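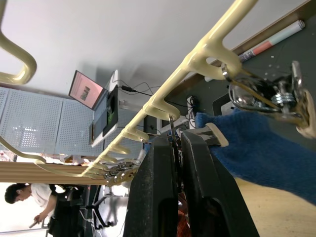
Ornico kept asking why its arm let go of the clip halfway and then carried on as though the sock were hung, and whether that was a worn pad or something in the settings. A fair question, and the one that led to this kit, so thank you for writing in!

Pranberg Finger Pad Kit, Revision 2
For two-finger grippers used on clip hangers, pegs and light laundry work

We sold the first pads for a good while before the trouble showed itself. Knit fabric sheds a fine lint, the lint settles into the texture of the pad, and the grip on a smooth plastic clip gets weaker bit by bit. The software only looked at how far the fingers had closed, so a slipped clip and a held clip were the same colour on the screen (green, I'm sorry to say). On our bench at Ouellet the first missed clip came at cycle 2,504, and we had been telling people to change pads when they looked tired, which was no help to anybody.
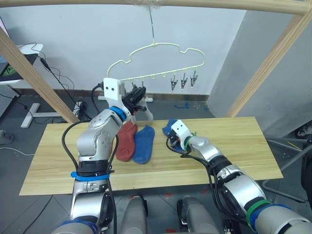

The new pads have a wider groove so the lint can be brushed out, and the kit comes with a small update that checks motor current as well as finger position. If the two don't agree, the arm stops where it is and waits for you. Please don't reach in to free a clip while it's waiting. Press the stop first, every time, even when you're in a hurry and it's only a sock, as the spring in a metal clip can jump and the fingers may still be under load.

Brush the pads at the end of each day and replace them at 2,000 cycles. A dry toothbrush does the job nicely.

In the kit: one pair of pads, four screws, hex key, printed card with the fitting steps
Fits: Oruvari two-finger grippers
Price: $35 per pair
First-version pads bought before November can be exchanged at no charge, just send us the old pair in any envelope.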